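The Last Two Things in the Bin
Keswood wants to rent you a picking arm by the month. Read the second page of the quote first.

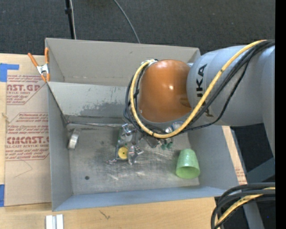

What the brochure promises

Bin picking is the job everybody in small-parts automation says is solved, usually while standing beside a bin full of identical parts. Keswood's new rental package, sold under the name Prindby, goes a step further. It claims to handle mixed bins, meaning whatever your warehouse throws together, with "no programming and no part models." The company will put a cell on your floor for a trial of 11 weeks and take it away again if you don't like it.

That is a better offer than most. It is also a carefully worded one, and I spent a good while with the paperwork before I paid much attention to the arm.

The arm is a KUKA, and there is little to argue about there. Industrial arms from the big makers are dependable, well documented and easy to get serviced. What you are paying Keswood for is everything past the wrist: the gripper, the software that decides where to put it, and the person on the phone when it puts it somewhere else. Those are the parts with no track record, and they are the parts the brochure covers in two paragraphs.

Hard objects, easy objects

A plastic cup and a roll of tape make a fair test, fairer than the boxes and bottles that fill most sales videos. The cup is see-through, and a green one lying on its side against scratched gray metal gives a depth camera very little to work with. The tape is easier to find but sits on its edge, and a clumsy finger can send it rolling. Neither has a flat top for a suction cup to land on.

Then there is the bin. Steep walls are where picking systems come to grief, since the gripper needs room on both sides of an object and a wall takes one side away. A part in the middle of the floor is a reasonable request. A part close to the wall, with a sloped panel behind it, is the one I would ask to see over and over.

Keswood's quote says the system will attempt 80 picks an hour on mixed goods. Attempt is the word used. The success figure is on the second page, in smaller type, and applies to "qualified items," a list drawn up after the company has visited your site and decided which of your items qualify. If your troublesome clear plastics don't make the list, they don't count against the machine. Somebody on your payroll will still be picking them.

The bin isn't included

Buyers tend to skip the fixturing line, and they shouldn't. Sheet-metal bins take a beating. The dark worn patch on the sloped panel and the bright scuffs across the floor are the kind of marks any shop will recognize, and every one of them changes how light bounces back to a camera. I asked Keswood whether its vision setup needs to be retuned as a bin wears. The answer was that it "adapts over time," with no word on how much time.

Holding the bin still is your problem too. A spring clamp on the rim and a sheet of acrylic under one corner will do on a bench. On a production floor you will want brackets, and the quote lists them as customer supplied.

Look hard at the cables as well. Thick ones looped around the wrist housing add bulk where the arm has the least room to spare, right as it drops between the walls. Keswood offers a slimmer cable package, for a fee. I would ask for it in writing before signing anything.

The other quote on the desk

Joshi, a smaller outfit, rents a similar cell with a trial of only five weeks. Its contract counts every failed grab, names no qualified items and lets the customer choose the test objects. The hourly number it promises is 50, a good deal lower. I trust it more.

Ukia sells only the gripper and leaves you to find the arm and the patience. For a shop with its own engineer, that may be the cheapest way in.

Should you rent it?

If your bins hold solid, dull-colored parts of a few kinds, the Prindby trial is worth the floor space. If they hold clear plastic and things that roll, fill a bin with your worst stock, push half of it up against the walls and make Keswood run the test in front of you. Stay until the bin is empty, or until they ask to stop.

Related
Renting a cell: five clauses to cross out
Why clear plastic still beats depth cameras
Gripper fingers: what wears out first
Ukia's gripper on a secondhand arm

Search articles Enter keyword Go

Contact us | © All rights reserved | Back to top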